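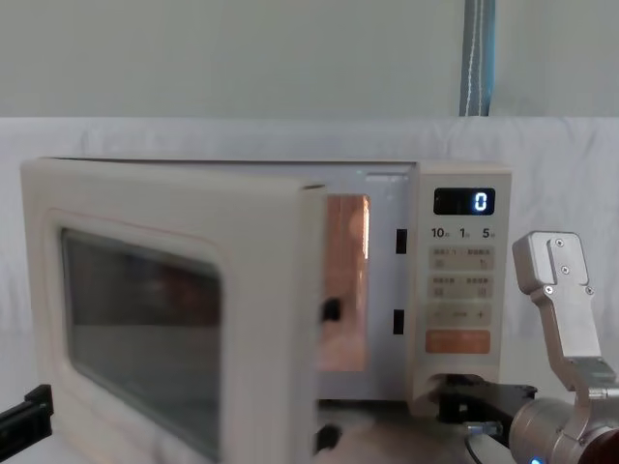

Der Mann von Fedoruk versprach ihr, die Suppe schmecke nach Kindheit. Welche Kindheit er meinte, sagte er nicht.

Do-yoon Yook drehte das Päckchen um. Umis, stand da, Rezept aus Skurkumthorpe, seit Generationen. Sie war in Skurkumthorpe zur Schule gegangen, 9 Jahre lang, und hatte dort vor allem Toastbrot gegessen.

»Wer hat das Rezept denn geliefert?«, fragte sie.

»Eine alte Dame aus dem Ort.«

»Name?«

Er blätterte in seiner Mappe. Fast 40 Seiten, und auf keiner stand ein Name -- nur Kurven, die nach oben zeigten.

Sie kochte die Suppe trotzdem, am Abend, allein. Salz, Sellerie, irgendetwas Süßes. Beim dritten Löffel fiel ihr der Flur in Prarnlow ein, die nassen Mäntel, ihre Tante am Telefon. Sie legte den Löffel hin und las die Zutatenliste noch einmal von vorn.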